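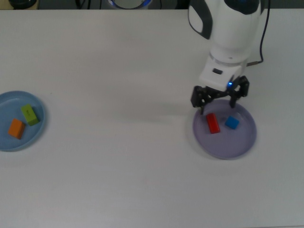
Plates or trays for block sorting?

histcombe_prek
Joined January 2021

I'm setting up a sorting table for my kids and want to settle on something to hold the blocks. Right now I'm using two round plates, one light blue and one lavender, on a plain white table. The orange and green blocks go on the blue plate. Red and blue go on the lavender one. The blocks are from a 56 piece Skorkau set but I only put out a few at a time.

The plates have a raised rim and I like that. My question is whether the plate color gets in the way. My younger one wants to put the blue block on the blue plate every time, and I can't say it's wrong. Has anyone gone over to trays?

tablework56

Your younger one is right. If one of the plates is blue and one of the blocks is blue, that is the match. I would get two plates in the same color, white or gray, and put a card next to each one to show what goes there.

I had the Wurnent trays for a while. They are fine but the sides are high and small hands bump them going in. A plate is easier to reach into from any direction. 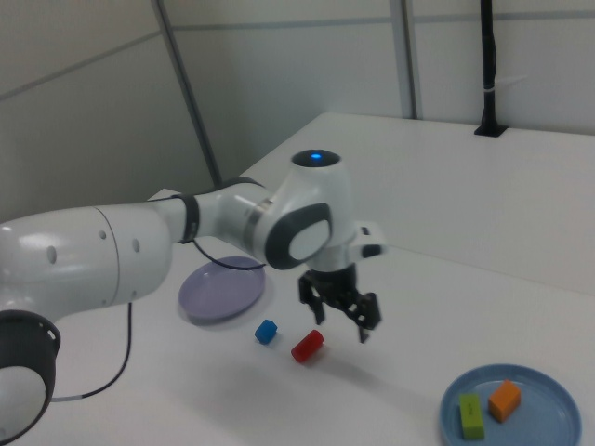

The other thing I would change is the spacing. Keep the plates well apart so there is a clear choice to make. When mine were close together the blocks ended up on whichever one was nearer.

rimless

I don't agree about the plates needing to match. Colored plates are useful because you can say "the lavender plate" and everyone knows which one you mean. With two white plates you have to say left and right, and that is a whole other lesson at age 3. Just take the blue block out of the set until they have the idea.

histcombe_prek

I thought about taking the blue one out. It's also the smallest one on the plates, so it's handy for talking about size. I would like to keep it in if I can.

rimless

Then sort by size and forget color. Big on one plate, small on the other. Same blocks, same plates.

oatmeal_shelf

We do it with the plates at different distances. One close, one farther back on the table. The kids have to carry a block across and set it down without knocking the others. It slows them down in a good way.

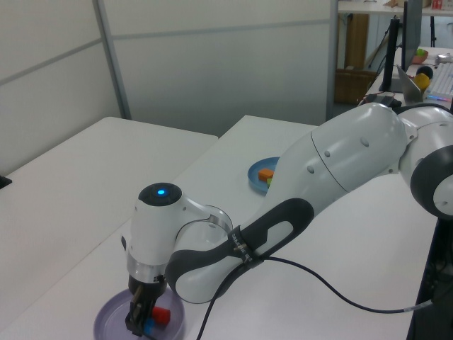

Lavender plate with the red, blue plate farther back with the orange and green

tablework56

Distance is fine for older kids. For a two year old I would keep both plates where they can reach without climbing on the table.

oatmeal_shelf

Sure. Mine are older. I should have said.

histcombe_prek

Is there a point in starting with the blocks on the table and no plates in reach? I tried it with the red and the small blue one. I asked for the red one, then the blue one, and brought the plates in after.

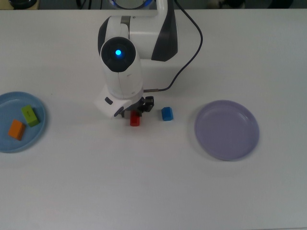

SORTING & MATCHING: FIRST STEPS

tablework56

Yes, that's how I start. Two blocks on the bare table, name the color, point, pick up, put down. Stand the red one up on end if it will stay. They notice it faster. I leave a little space between the two. When that is boring to them, one plate comes out, then the second.

rimless

I go straight to plates and haven't had trouble, but I see the reason for doing it the other way. A white table helps either way. Ours has a wood grain and the orange block blends into it.

histcombe_prek

OK. I'm keeping the two plates I have, and I'll put the color cards next to them for a week. If the blue block is still a fight, I'll switch to size. I saw plain gray plates in the Ibrahim catalog but I don't want to buy more until I've tried this.

tablework56

Cards work better flat on the table than propped up. Tape them down.

Related threads
Wurnent trays, deep or shallow?
Skorkau blocks: paint wear on the corners
What fits on a small activity table
Color cards you can print at home
Storing 400 loose blocks in a closet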